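Visit to the Odgate workshop, Saturday, January 25, 2025

Gitau Lukumay and I went to Odgate to see how they collect gripper data before we put in our own request for the coming year. Mercy Mabula met us at the door and gave us most of the morning. Our budget line is still open until May, so the visit was mainly to find out what we would have to buy and what we could leave out.

The tools

Odgate works with hand-held grippers and has no arm yet. Mercy said they priced an arm first and put it off, as the quote took the whole grant and left nothing for tables or storage. They own two hand-held units and keep 47 spare finger pads in a drawer. Pads are the part they reorder most. Gitau tried one of the units for a while and found it heavy on the wrist. We should plan on two operators taking turns.

The work area

The room is smaller than I expected, and most of it goes to things other than the table. Shelving, drawer cabinets, a desk with monitors, and boxes on the floor all need a place. The tabletop is white and wide, with plain black metal frames standing on it, and it has picked up scuffs and stains. Mercy would buy the same kind of top again. She also told us to budget for cable hooks from the start. 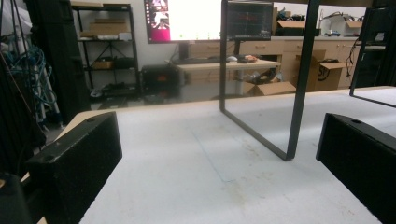
What we would need to buy

Two hand-held grippers, same model, so the pads are shared.
Spare pads, 100 to begin with.
One large table and one desk, kept separate.
Two monitors. We have one already.
Shelving with four tiers. Lakby sells a unit for 89 dollars.
Storage, 200 dollars set aside for bins and labels.

Still open

Tumaini Swai has asked Brevgate for a quote on the grippers with a service plan and one without. I will write to Mercy about delivery times, which she did not have to hand. Gitau is measuring our back room this week to see if a table that size goes through the door.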